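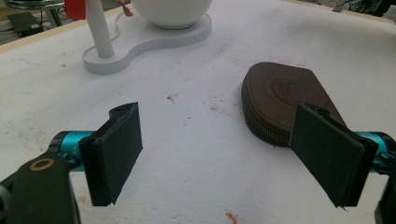 How to clean and refresh a white painted table

A white table is pleasant to work at, but it shows everything. Pencil, ink, coffee, the black rubber from the feet of a lamp, all of it stays on the surface and after one winter you don't see white any more. I have had white tables since I moved to Plulten and I have made most of the mistakes already, so I write down my method for other people who have the same problem.

The method is for painted wood. If your table is covered with fabric, paper or foam, please do not use water on it before you have tried a hidden corner.

What you need

- two soft cloths, one for washing and one for drying
- a bucket of warm water
- washing-up liquid without colour
- a white pencil rubber
- baking soda
- sandpaper, number 400
- white water-based paint for furniture, satin or matt
- a small foam roller and a tray

I buy the paint from Hladun in the smallest tin. The roller is from Prememley, the shop behind the bus station, but any foam roller will do the same work. Do not take a roller with long hair, it leaves small bubbles.

Step 1. Take everything off

It sounds too simple to write, but many people clean around their things and then there is a clean ring and a dirty island. Put everything on the floor or on the bed. Wipe the dust with a dry cloth first. Dust with water becomes a grey paste and you will push it into the paint.

Step 2. Rub the pencil lines before washing

Pencil comes off best when the table is dry. Use the white rubber and work in one direction, with light pressure. A pink rubber can leave a pink shadow, and then you have two problems. Brush the crumbs away with your hand or with a wide paintbrush.

Step 3. Wash

Put a few drops of washing-up liquid in the warm water. Wring out the cloth very well, it must be damp and not dripping. Begin at the far side of the table and come towards yourself, in straight lines. Change the water when it becomes grey. Then go over the table with clean water only, because soap that dries on the paint makes it sticky and new dirt will hold on it faster.

Dry it at once with the second cloth. Do not forget the edges, water likes to stay under them.

Step 4. Treat the marks which are still there

Black and grey scuffs: mix a spoon of baking soda with a little water until it is like toothpaste. Take it on a fingertip with a cloth around it and make small circles. Stop often and look. Baking soda is a very gentle sandpaper, and if you rub too long you will get a shiny place on a matt table. I have one near the window and I see it every morning.

Tea and coffee: put the same paste on the stain, leave it for a quarter of an hour, then wipe it away with a damp cloth.

Ink from a ball pen: a little alcohol on a cotton bud. Touch the ink and lift, do not wipe, or the line becomes a cloud. Open the window for this one. Alcohol can also soften some paints, so please test it first under the table.

Glue: let it become completely hard and push it off with an old plastic card. A knife goes into the paint very quickly.

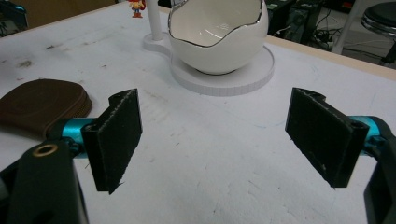

Step 5. Decide if you must paint

After cleaning, look at the table from the side in daylight, in the morning if you can. If you see only some pale marks, leave it. A table is for using. If you see wood, or if the yellow stains came back when the surface dried, then a new coat is the better way.

Step 6. Sand and paint

Sand the whole top with the 400 paper, by hand, only so much that the shine is gone. It takes me less time than one radio programme. Wipe off all the dust with a damp cloth and wait until the wood is dry.

Yellow stains need a stain-blocking primer before the paint. I did not believe this at first and painted directly over a tea stain, and it came through every coat.

Put a little paint in the tray and roll a thin coat along the length of the table. Don't go back over a part which has started to dry. Wait 8 hours, sand very lightly, wipe, and roll the second coat. Usually 2 coats are enough. On the tin from Hladun it is written that you can paint again sooner, but my room is cold in February and I prefer to wait overnight.

Step 7. Be patient

The paint feels dry on the same day, but it is still soft inside. I give it one week before I put anything heavy on it. A full mug in the first days will leave a ring that you can feel with a finger.

Keeping it white

I stick small felt pads under the lamp and the pen pot. Mine are Grameck pads, a sheet of 31, and I have used perhaps half of the sheet in all this time. For cutting and gluing I put a piece of cardboard on the table. Once a week I wipe with a damp cloth, without soap, and I wash the table properly only when the season changes.

If some paint is left in the tin, close it well and write on the lid which table it belongs to. Two whites from two different tins are never the same white.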